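Teaching an arm to open a door, one run at a time

Rima Karam spends most of her working day with a control handle in each hand and her eyes on a monitor. She is a teleoperator at Drestex, a small firm that records robot demonstrations for other companies. When she moves her wrist, an arm on the other side of a partition moves its wrist. When she squeezes, its gripper closes.

"People ask if it's like a video game," she says. "In a game the door opens when you press the button. I have to get two fingers around a handle and pull along the right line, or the arm stops."

The current job is called Skoster. It covers doors, drawers and lids, and it is the third contract she has worked on in two years. Before that she was a dental technician. She saw the ad in April, came in for a trial session and was slow, she says, but steady. Her supervisor, Elie Nassar, wanted steady.

"We had applicants who were very quick," Nassar says. "They got the task done in 8 seconds, and when you played it back the arm was jerking all over the place. A model trained on that learns to jerk."

A normal shift is 60 recorded runs. Each begins with the arm in its rest position and ends when the operator presses a pedal. A second pedal marks a failed run, and those are kept too, in their own folder. Karam was surprised by that in her first week. She had been pressing the pedal and apologizing.

"Elie told me to stop saying sorry to the microphone," she says. "There isn't even a microphone."

She had assumed the pull would be the hard part. Most of her trouble is with the approach. An operator's own hand does a great deal without being told. It opens a little wider than it needs to, it slows near the object, it slides along a surface until it finds an edge. With the controls in hand, each of those has to be done on purpose. The controllers at Drestex give only a light buzz on contact, so she judges distance by eye.

She has three views to work from, two fixed and one from the wrist of the arm. New operators tend to stay on the fixed views, where everything is laid out in front of them. Karam says she uses those to get near, and then goes to the wrist view and stays there until the handle is held.

"From the side you think you're there, and you're four centimeters off," she says. "On the wrist camera you see the fingers and you see the handle. If the handle is between them, you can close. I look at the gap behind the bar. I need to know there's room for the finger to go in."
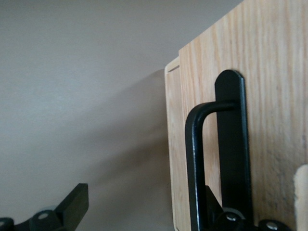

Pushing the arm by hand

Not all of the work is done at the console. For some tasks Drestex uses hand guiding: the motors are set to a soft mode, the operator stands beside the arm, takes hold of it and walks it through the motion. The joint positions are recorded as it goes.

Karam likes this for anything with a curve in it. A hinged door swings on an arc, and if the gripper pulls straight back while the door wants to turn, the fingers twist on the handle or let go. With her hands on the arm she can feel where the door is trying to go and follow it.

"I did 14 by hand before I did the door remotely," she says. "After that I knew the shape. My shoulder knew it."

The drawback is that she is then in the pictures. Her sleeve and her fingers turn up in the fixed views, and a model trained on them may come to expect a sleeve. Nassar's team uses hand-guided runs mainly to work out a path and to train operators. The bulk of what is delivered comes from the console.

Bình Hầu, who checks the recordings, goes through them at double speed and sends back the ones he doesn't like. His notes are short. Karam has had "hesitates before grasp" more often than any other.

"He's right, I do hesitate," she says. "I'm checking the gap. But the robot doesn't know why I stopped. It only sees that I stopped, so it'll stop there too."

Hầu says he will accept a slow approach as long as it keeps moving. He also wants variety. If all the runs come in from the same angle, the trained arm copes badly when a cabinet has been shifted a little. Operators are asked to change the starting position every 4 runs, and to grasp higher or lower on the handle when there is length to spare.

Bad habits and good ones

I asked Karam what she would tell someone starting next week. She thought about it for a while.

"Cut your nails, for the triggers," she said first. Then: "Don't correct too much. If you're a bit left of where you wanted to be and it still works, leave it. When I began I'd fix everything, tiny fixes, and on the playback the arm looked nervous."

She also recommends standing up. The consoles have chairs, but she finds that she leans when she sits, and the leaning gets into the controls. Nassar sits. They have agreed to differ on this.

The first models trained on her runs came back for testing recently – she was invited to watch. The arm went to a door it had been shown many times, got hold of the handle and opened it on the second try. What she noticed was the way it came in, low and then up.

"That's how I do it," she says. "Rania on the other console comes in from above. I said to her, that one's mine."

Rania Qaisi, at the next console, says the drawers are hers.

Recent articles
Choosing a gripper for thin handles
Venckus opens its test kitchen to outside teams
Mirjam Verstraete on labeling failed grasps
What Disten learned from a month of folding towels
Pedals, triggers and sore thumbs: setting up a console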